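Search this site

Home News Interviews Archive Contact

Last updated 13/03/2023

Tanveer Awan spends most of his working day moving a robot arm that does not exist outside a computer. He runs example gathering at Lorwood, where a small group is teaching a learning system called Vilia to handle ordinary kitchen jobs. I talked with him at the company's office in Altness.

"People think we write down rules for it," Awan said. "We don't write any. Somebody drives the arm through the job, the program saves every movement, and later Vilia trains on the saved runs."

A saved run is called a demonstration. For the current kitchen task the group wants 50 usable ones from each operator. Awan had 34 of his when we spoke. A run is thrown out if the operator stops for too long partway through or if the arm bumps the counter.

"A long pause is the worst thing you can give it," he said. "I'm sitting there thinking about my next move, and all the system sees is that the right thing to do at that point is nothing. Then it learns to do nothing."

The kitchen is simulated, built by a two-person team on a package they call Umali. Awan works in it with a hand controller and a pair of monitors – he tried a headset in December and gave it up after a week because of the headaches.

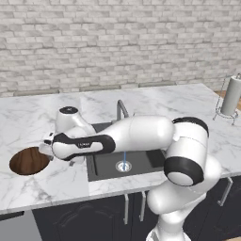
The same kitchen, with the arm in another pose: 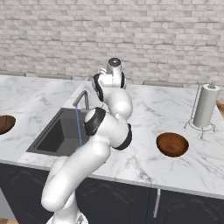
Does a simulated kitchen save time compared with a real one?

Mostly in the resets. In a real kitchen someone has to put every object back and dry the counter before the next run, and Awan said that used to take him 90 seconds each time. In the simulator he presses a key. Driving the arm takes just as long either way.

The water is a different matter. Awan said the simulated stream is only a stand-in, good enough to mark where the water is and no good for learning how it splashes. "If we ever need splashing, we'll have to go and get that from a real sink," he said.

He also changes the starting positions between runs. Early on, the group recorded 40 demonstrations with everything in one place, and the trained system failed as soon as an object was moved a few inches. Those runs were kept but are no longer used for training.

"That was my fault," Awan said. "I wanted clean data, so I made it all the same. Now I move things before I start, and I try to come at them from different sides."

New operators get two days of practice before anything they do is saved. Awan watches their first runs himself and sends back notes – most of them say to slow down near the counter. He still has 16 of his own to finish, and he was planning to record a few more after lunch.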